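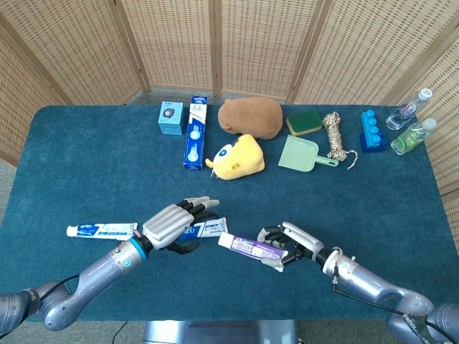

Stale grip commands on the right hand

I said in June that I would write up the right hand fault once we had a cause. We have most of one. This is long and mainly for people running the same controller, so skip it if you came for the soldering posts.

The symptom first. During two-handed sorting runs the right hand would keep closing after it had reached its grip target. The arm carried on with its planned motion as normal and the left hand was unaffected. Nothing appeared on the operator's screen. On a sponge or a soft toy you would hardly notice. On a toothpaste tube you notice when the cap lets go.

We have now been through 3,271 logged runs with Testeo, which is our replay and comparison tool at Biltbridge. The fault is present in 31 of them. Most of those were passed as good runs when they were recorded, so the first lesson is about our review process and I will come back to it.

What I thought it was: fingertip pads. The pads on these hands wear, and a worn pad reads low, so the controller thinks it has less grip than it has and asks for more. It was a decent theory and it cost me a week. I swapped the pads, recalibrated, and got the fault again on the second afternoon. I then swapped the whole hand for the spare and got it again.

What Gunhild Stougaard thought it was: the cable. The cable on the right arm runs outside the arm and hangs in a loop near the elbow, and the loop moves a fair bit when the arm reaches across the body. She plotted elbow angle against the fault times and there was a cluster near the end of the reach. That looked like the answer, and it is half of it.

The hand sends its force readings back over that cable. When the connector is pulled sideways, some packets are lost. Losing a few should not matter. The grip loop runs at 1,000 Hz and the hand controller, Probert, is meant to hold position if it has no fresh reading for six cycles in a row. We had tested that. We tested it by unplugging the cable, and it worked every time.

The trouble is in what counts as a fresh reading. Mestavum, the layer that sits between the hand and Probert, fills short gaps by repeating the last good value. It also gives the repeated value a new timestamp. Probert checks the timestamp, sees a recent one, and carries on. If the last good value was taken while the fingers were still closing, the force reads below target, and the loop keeps asking for more force against a number that never changes. Unplug the cable fully and Mestavum gives up and reports a lost link, and the hold works as designed. A connector that drops out and comes back never gets that far.

So there were two faults, and our only test for the first one could not find the second.

Lucía Sotomayor found the timestamp problem by reading the source, in one evening, after I had spent most of a fortnight with a screwdriver. I mention it for the record.

To reproduce it on the bench we went back to the tube task. Felt cloth on the table, the usual objects along the back out of the way, two tubes at the front and one hand to each. The felt is useful in that a tube stays roughly where you put it. Lucía wrote a small shim that drops packets to a set pattern, and with that in place the right hand over-closed on demand. With the same pattern applied to the left, the left hand did it too. That finished off the pads for good.

Changes made so far:

Mestavum now passes the original timestamp through with a repeated value, plus a flag to say it is a repeat. Probert treats flagged values as missing.

There is a separate limit on motor current in the fingers which does not depend on the force reading at all. This should have been there from the start. I left it out of the first version to save tuning time.

The connector has a strain relief and the loop has been re-dressed. It still hangs further out than I would like.

The unplug test stays, and a partial loss test now runs beside it before every session.

On safety. No one was hurt, and the fingers on this hand are not strong enough to do serious harm, but that is luck in the choice of hand. People do reach in to reset objects between runs. The rule was that you could do so with the arms paused. Pausing the arms did not pause the grip loop. The rule is now that hand power is off before anyone reaches over the table, and the pause button has been relabelled to say what it does.

On review. The runs were scored on whether the object ended up in the right place. It usually did, a bit flatter. We now also plot force against motor current for each hand and flag any stretch where one moves and the other stays perfectly constant. A real sensor is never perfectly constant. The plot takes seconds to read and would have caught this in the first batch.

Still open: I have no explanation for two of the faults, where the elbow was nowhere near the end of its reach. The packet loss is there in the log and the arm was nearly still. Gunhild suspects the connector at the other end. I will have that cover off next.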